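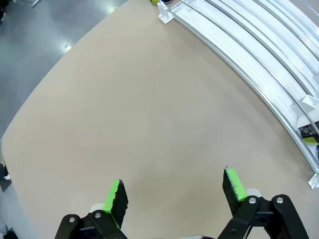
2025-02-09

Table notebook, back half of the workshop. Entry is long because I skipped the last one.

Cleared the big beige table first thing. Everything that had been living on it went into two crates marked SORT, joining the crate marked SORT from last May. The system works as long as the crates are never opened.

Wiped the top down with dish soap and warm water, then plain water, then a dry cloth. The faint dark smudges toward the middle are still with us. Tried the soap again, tried a pencil eraser, tried looking at them from the other side of the room. The last one gave the best result. I'm leaving them alone. The surface has a slight mottle to it anyway and a visitor would need to be both curious and unkind to bring it up. Do not use the orange stuff from under the sink. It took the shine off the Fluvley bench and left a patch shaped like Ohio.

Curved rails. The white tiers are staying where they are, on their brackets, along the arc. I had a plan to pull the whole thing in toward the center by a hand's width so that there would be more elbow room behind it. Measured, marked with tape, stood back, and saw that the plan gave up good table in front to gain bad table behind. Took the tape off. Twenty minutes, no change, which is about par for a layout decision in this building.

Did go round the feet, though. The foot at the lower end was fine. One of the others rocked when I pushed down on the upper tier. Not much, but once you've felt it you can't stop pushing on it. Backed the screw out, cleaned old glue from under the bracket with a plastic scraper, put it back with a washer. Rocks less. I'd like to write "does not rock" but I have to work with the people who read this.

Dust in the channels is the real job. It sits down in the bottom of each one where a cloth won't go. What I tried:

Cloth over a finger: gets the edges, pushes the rest along to a place you'll find later.
Cloth over a ruler: better, until the ruler comes through the cloth.
Paintbrush, one inch, dry: good. Start at the top tier and work down or you will do the bottom one twice. I did the bottom one twice.
Shop vac with the narrow nozzle: very good and very loud, and it ate a washer.

So, brush first, vac second, count your washers. The metallic edging wants only a dry cloth. Anything damp leaves streaks that show up under the overhead lights and nowhere else.

Test pieces. Rolled 100 of the plain Herkon beads down the lowest channel, one at a time, from the top mark. Wanted to know if the washer had changed anything. 13 hopped out, all of them in the same stretch, past the second bracket. Ran a fingernail along there and found a little ridge where two lengths of channel meet. Took the high spot off with 400 grit wrapped around a pencil, brushed it out, ran the lot again. 6 hopped out. Then I spent a while on hands and knees, because a gray polished floor is a wonderful thing for a bead that wants to see the world. Found most of them. One is under the radiator and can be considered a resident.

Haven't touched the upper tiers for ridges. They probably have them. I ran out of patience before I ran out of sandpaper, and the sandpaper was a used piece.

The Gethin catalog has a clip-on lip for channel joints. It looks right in the drawing. So did the last thing we bought from Gethin, and we use that as a doorstop. Somebody with a calmer temperament should ask them for a sample before we order a bag.

Table edge: the rounded side is holding up well. Still the best thing about this table. The old square one from the Prusesden job had corners at exactly hip height and I have not forgiven it.

House rules for this top, again:

No mugs. A mug on a coaster is a mug.
No knives straight on the surface. The cutting mat hangs on the hook by the door, where it has a lovely view of people cutting things without it.
Don't lean on the rails to reach across. Walk around. It is a table, you can get to the other side.
If you put something down on it, the something leaves with you.

To do

Sand the joints on the upper tiers, new sandpaper.
Longer screw for the foot that rocks less.
Empty the vac and get the washer back.
Felt strip along the floor below the lower end, to slow down escapees.
Open one SORT crate. Any one.

Left the middle of the top clear at the end of the day. Checked again on the way out with my coat on, and there was already a tape measure on it. Mine.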